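**Re: [clillel-rooms] Desk and fridge on the same wall**

I've read this twice now and I still don't buy it. Replies below, trimmed to the parts I'm arguing with.

> On the list, Demyd Mykhailiuk wrote:
>
> As promised, my notes on the Datstead room. The long white desk (the Antoniuk one, with the curved notch) can stay right where it is, with the fridge at its end. Total run along the wall comes to 2655 mm, which fits. You get drinks within reach of the desk, no second cabinet to buy, and the whole job is done in an afternoon.

It fits on a tape measure, sure. So does a sofa in a stairwell, until you try to turn it. What I'd want to know is the run with the fridge drawer pulled out, and with a person standing there holding it. You gave one number for a wall and nothing for the floor in front of it, and the floor in front is where people do things.

> The notch is ideal for this. It gives you a place to stand close in and put things on the back part of the desk without leaning.

I'll give you half of this one. The notch does bring you closer to the far corner. It also makes that end of the desk the narrowest part, and that's the part you want people to use as a landing spot for bottles. Anyone with a laptop open there is going to be sharing the narrow bit with somebody else's tea. We had a desk with a cutout at Brungate and after a month it held a plant and the mail.

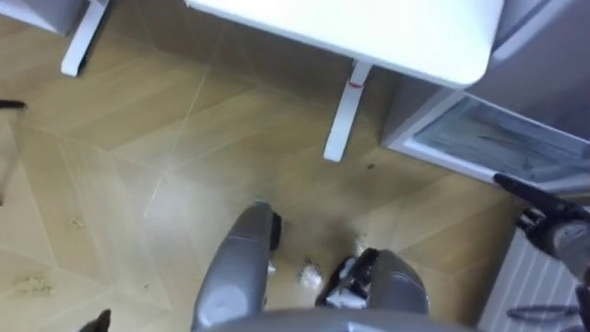
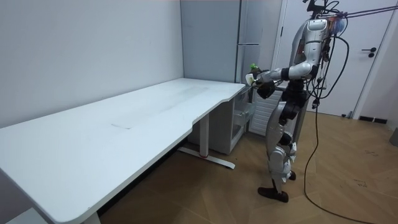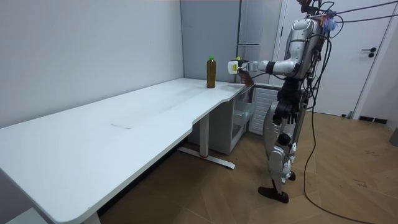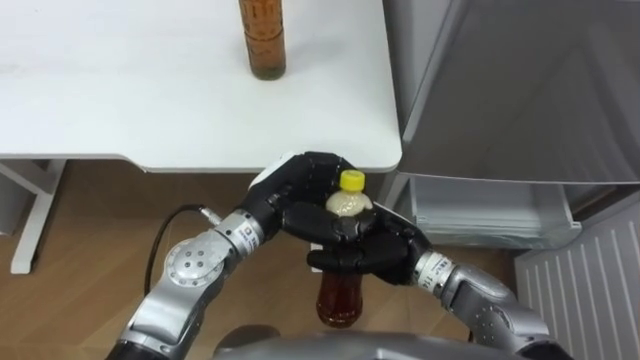

*Desk at the fridge end. Pull-out compartment open in the first and last; tea bottle on the desktop in the third and fourth.*

Look at the first one with the legs in mind. The square leg goes straight to the floor close to the front corner of the top, and the open compartment comes out on the other side of that same corner. I can live with a leg there or a drawer there. With both, I'd like to see someone kneel down and get a bottle from the back without knocking an elbow. Maybe it's fine! I'd just like to hear it from a person who has done it with the thing full.

And it won't be the empty one from the last photo for long. Put a week's worth of drinks in it and tell me it still slides out the same way.

> The white top is easy to keep clean and it brightens up the room. I wouldn't bother with a mat.

There's a gray mark in the middle of the desktop in the second picture, plus smudges. I'm not blaming anyone for it, and I have no idea whether it wipes off. But a matte white top next to a fridge is going to collect bottle rings, and I'd budget for a mat from day one. A strip 60 cm long would cover the corner where the bottle is standing and leave the rest alone.

> Floor is fine, no changes.

Is it? It has a shine to it by the fridge. Cold bottles drip, and people carry them in socks. What is the floor rated for, and has anyone asked? I'd also like to know whether the fridge is standing level on it, as I can't tell that from any of these.

One thing you didn't mention at all: there's a white slatted panel low down next to the drawer in the fourth photo. If that's a vent, please check what the manual says about clearance before anyone shoves a trash can up against it. If it's only a front for a lower compartment, then we have a second thing that needs room to open, and your floor measurement is missing that one too.

So, before I say yes to this for our own place, could you send:

- the distance from the wall to the front of the drawer, pulled all the way out
- the same with the lower part open, if it opens
- desk depth at the notch and desk depth away from the notch
- whether the top can be swapped end for end so the notch lands somewhere else

The last one matters most to me. If the notch can go at the other end, I'd be a lot less grumpy about the rest of it. Our wall is 162 mm longer than yours and I'd happily spend all of that on a gap between the desk and the fridge – you can stand a broom in it, at least.

I can wait until April for an answer. We haven't ordered a thing, and after 3 tries at furnishing that room I'm in no hurry to start on the fourth.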